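8/3/22

I have been trying to throw out my mother-in-law's recipe cards since December. She gave them to us willingly, in a shoebox, with the words "do what you want." Anyone who has had a mother-in-law knows how much room that leaves.

There are 285 cards. I know this because my husband, Moataz, decided we should type them all up first and then let the paper go. He typed four. One of them was for ice.

The trouble is that the cards aren't really recipes. They're notes from a woman to herself, and she saw no need to explain things she already knew. "Lentils as usual." "Fadwa's cake but less." Less what? I called Fadwa Kettani, who is 70 and lives two towns over, and she said she had never baked a cake in her life and was a little offended to be asked.

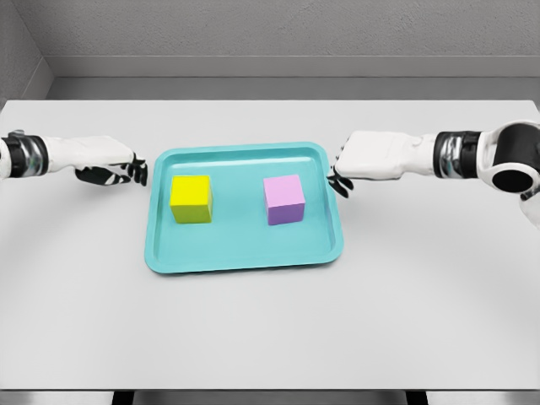
So I did what any sensible person would do and cooked from them blind. The lentils as usual came out like wall paste. A card marked only "Good, Siham liked" turned out to be a rice dish with more than 100 grams of butter in it, and yes, Siham, I see why you liked it. I've made it three times since. The kids call it the shiny rice.

Somewhere past the soups I stopped looking for instructions and started reading the backs. She wrote her shopping lists there, and the odd phone number, and once a whole argument with the landlord, in pencil, with her side only. She won that one, by the sound of it. There's a bus timetable for Lerneck that I'd guess is forty years out of date, and I can't bring myself to throw that out either.

Moataz says scanning would take an afternoon. He has been saying so for months, mostly from the couch.

Last night she phoned and asked, very casually, whether we still had the box. I said we did. She said good, because she wanted the one for the lentils.

I told her they came out fine. I'm making the shiny rice again tonight.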